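HOSP 14: Receiving and Storage in Small Kitchens
Handout for Unit 7
Instructor: Nayara Rangel

Deliveries are to be checked before the driver leaves. The person receiving compares the invoice with the purchase order, weighs items sold by weight, and takes the temperature of chilled goods. Any shortage is written on both copies of the invoice and signed by both parties.

Chilled goods go into storage first, then frozen goods, then dry goods. Students often reverse this order in the practical, as dry goods tend to be stacked nearest the door.

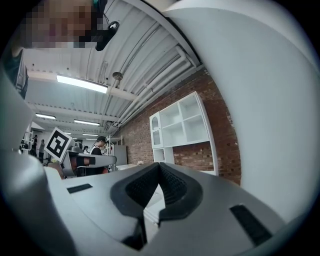
Stock is rotated so that older items are used first. New cases are placed behind existing ones, and each case carries the date received. Opened packages - flour and rice in particular - are moved to closed containers and labeled again. Raw meat is kept on the lowest shelf, below anything that will be served without cooking.

Reading: Portela, chapter 7, sections on invoices and credit notes. The Merport case will be discussed in class. Please bring a completed receiving log.

Questions about the log should be sent to Rogério Magalhães before the July session. Late logs are marked but receive no written comments.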